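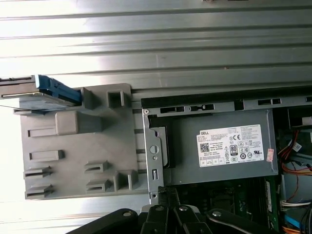
Gripper over an open desktop computer, with the drive bracket at left and the power supply at center right.

Teaching by demonstration (robotics)

Teaching by demonstration, also called programming by demonstration or learning from demonstration, is a group of methods in which a person shows a robot a task and software tries to turn the showing into something the robot can repeat. The person may push the arm through the motion by hand, steer it from a distance, or carry a hand-held tool shaped like the robot's own gripper. Supporters describe it as a way to set up robots without writing code. How far that claim holds outside the laboratory is disputed.

Methods

In hand guiding, also known as kinesthetic teaching, the arm's motors go slack or nearly so and the operator moves it directly. The joint positions are recorded as they change. The method is easy to explain to a newcomer, but the operator's hands and body often block the cameras, and it is hard to guide two arms at once.

In remote control, or teleoperation, the operator moves a second device — a matching arm, a joystick, or a tracked handle — and the robot follows. The cameras keep a clearer view. The cost is feel: most low-priced setups send little or no force back, so the operator judges contact by eye. Recordings made this way tend to be slow and full of small corrections, and a system trained on them may copy the hesitation along with the task.

Use in computer disassembly

Taking apart old desktop computers is often offered as a natural use, since models vary too much for fixed programs. The work inside a case is cramped. Plastic drive brackets carry clips and ledges a few millimeters deep, shiny sheet metal throws glare into a wrist camera, and cables hang across the parts to be reached. Several of these features are the same color as their surroundings.

The Gramine trial is frequently cited in support. Operators at a recycling plant in Grelholm recorded 317 demonstrations of drive removal by remote control, and the first report gave a high rate of success. Less often quoted is the report's appendix, which shows that every test was run on 7 cases of the same model the operators had practiced on. When the Bisgaard workshop repeated the trial with mixed models, the robot completed fewer than half of its attempts, and a person had to step in for most of the cables.

Data requirements

Published estimates of how many demonstrations a task needs range from 100 to more than 300, and the figures are hard to compare. Some authors count only the recordings they kept. Others count a long session as one demonstration even when it holds several tries at the same clip. The time spent resetting the work between recordings is usually left out, although in disassembly it can exceed the recording time: the part must be put back before it can be removed again.

Criticism

Critics argue that "no programming" is a misleading label. Someone must still choose the camera positions, throw out poor recordings, train the software and decide what counts as finished. The skill has moved to a different desk, and it is seldom included in the stated price.

A second objection concerns failure. A written program can be read to find the faulty step. A trained system generally cannot, and the common remedy is to record more demonstrations and test again. Jalon, a maker of teaching handles, has said that wider shared collections of recordings will solve the problem. It has not released test results on machines absent from its own collection.

See also

Teleoperation
Imitation learning
Electronics recycling
Pick and place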